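About us

Homiscombe Table Tennis and Games Room is a members' club on the upper floor of the old seed merchant's building in Homiscombe. We have 161 members at present, aged from seven to well past retirement. Most live within a short walk or bus ride, and a few drive over from Medeiros on league nights.

How the club began

The club began with two second-hand tables and a borrowed key to the church hall. Yevhen Stetsiuk had played as a boy and wanted somewhere to play again after moving here for work. He put a card in the post office window, and 11 people came to the first evening. They played doubles in rotation until the hall had to be locked up for the night.

For the first few winters the tables had to be carried in from an outside store and put away afterwards. The hall floor was polished and rather slippery, the lights were low over one end, and bookings were often moved for jumble sales and wedding parties. When the upper floor of the seed merchant's came up to let, the members voted to take it on. The lease was signed in May and the first league match was played there in the autumn.

The building had no heating when we moved in. The first season was played in jumpers, and some of the older members still refer to it as the cold year. Radiators went in the following summer, along with better lighting and a proper kitchen at the back.

What we do

Table tennis takes up most of the week. There are coaching sessions for beginners, two evenings of league play and an open session on Saturday mornings when anyone can turn up and join in. Juniors have their own hour straight after school. Bats can be borrowed from the rack by the door, and we ask people to put them back with the rubber side covered.

The smaller room is used for board games and cards. Chess was the first to arrive, followed by cribbage, and there is now a regular group who play longer strategy games that can run over several weeks. A game left set up between sessions will have a note on it with the players' names. Please leave these as you find them.

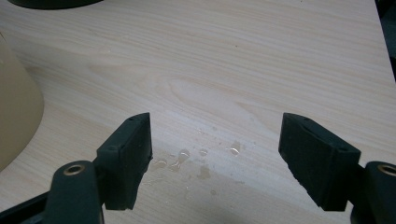
Bridge is played on the first and third weeks of the month. It is a friendly group and the standard is mixed. Players without a partner should come ten minutes early so that pairs can be sorted out before the first hand is dealt. Lessons run in the spring and assume no knowledge of cards at all.

Teams and competitions

We enter three teams in the Pevatow and District League. The first team plays in the second division, having been promoted and relegated more than once. The third team is made up mainly of newer players, and we try to give everyone who wants a match at least a few each season. Away matches involve some driving, so offers of lifts are always useful.

The club championship is held over one weekend and is open to all members. There is a singles event, a doubles event and a handicap event, which is usually the most closely fought of the three. The handicap trophy is a biscuit tin, engraved by a member who had the tools for it, and the winner is expected to return it full.

In the games room there is a chess ladder on the wall. Any member may challenge the player up to two places above, and results should be written in the book the same evening. The ladder is cleared and started afresh each year.

Membership

Members pay a yearly subscription, due in the autumn, and a small amount each time they play. Visitors may come to two sessions before deciding whether to join. Juniors under 14 must have an adult in the building with them, except during the coached after-school hour. There is a reduced rate for students and for anyone out of work, and you do not need to bring proof.

The club is run by its members and all of the accounts are available to read at the annual meeting. Subscriptions pay for the rent, the heating and the hire of the coach. Larger purchases, such as the last pair of match tables, have been paid for by raffles and by the quiz night, which is held jointly with the Tuseveck Allotment Society.

Getting here

The entrance is at the side of the building, through the green door and up one flight of stairs. There is a lift, reached through the yard, but it is kept locked when the shop below is closed. If you need it, ring the bell at the yard gate and someone will come down. Parking in the yard is limited to the spaces along the far wall, as the shop has deliveries at all hours. The public car park behind the library is free after six.

Indoor shoes with a non-marking sole are needed in the table tennis room. Outdoor shoes are fine in the games room and the kitchen. Tea and coffee are made at half past eight on most evenings, and there is a jar for contributions next to the kettle.

Contact

New members can simply come to any open session and ask at the desk. For league matters, school visits or hire of the smaller room, please leave a message on the club telephone or put a note through the door marked for Yevhen Stetsiuk. Messages are picked up on playing days, so a reply may take a little while during the summer break.

Page last updated: Apr 17, 2022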